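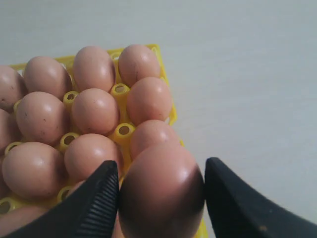

An egg tray is a solved problem, and you should pick something harder, was the first written comment we got on our proposal. It was a fair point. Trays hold eggs, and people have been content with that for a long time. We kept the topic anyway, partly on principle and partly on account of having already bought the tray.

The Nusby Tray Report
Intro to Everyday Design, Vornley College
Submitted 2 Feb 2019

What we wanted to know

Our group shares a food pantry with the rest of Rotich House. Brown eggs arrive from Dirnbridge in paper cartons and get moved into a yellow plastic tray, which lives on the pale table by the wall. Between the carton and the frying pan, some of them break. House opinion blamed the tray. We thought it might be the way people fill and empty it.

The tray is a grid of shallow cups with raised posts between them. An egg can stand up in it or lie tilted, and the tray has no opinion either way. We liked this about it. We also suspected it was the problem.

What we did

From July on, we kept a log sheet taped up in the pantry. Anyone moving eggs was asked to write down how many went in, how many came out and how many went on the floor. The last column was filled in with less enthusiasm than the others.

By the end we had 1,514 eggs on the sheet. Of these, 443 were moved by members of our group, who promised to set each one upright, pointed end down, and to start at the far side. Everyone else did what they liked.

What we found

Our group broke 5 eggs. The rest of the house admitted to 11, out of a much bigger pile. Readers who are quick with division will see that the careful people did worse. We have checked this several times.

Our best explanation is that standing an egg upright means holding it longer and fussing with it, and fussing is when it goes wrong. A tilted egg looks sloppy and seems to survive. The other possibility is that our housemates don't write things down. Both could be true, and we would put money on the second.

Gaps were the other surprise. People take eggs from wherever they please, so the tray ends up with empty cups scattered all through it. We had planned to recommend closing these up. Then we tried it, and found that an egg with an empty cup beside it is much easier to get your fingers around.

The table
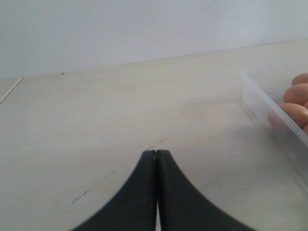 Try a damp cloth before you blame the furniture, wrote one reader in the margin of our draft. We did try. The faint scuffs and smudges on the tabletop are still with us, and so is the seam on the left, where we used to worry about the tray rocking. It didn't rock. We spent a week on that.

What we would change

Next time we would ask for a second log sheet by the stove and let people leave their names off. We would also weigh the eggs, which come in whatever size the hens felt like. The tray stays. The upright rule has been dropped, and the label explaining it is now the back of a shopping list.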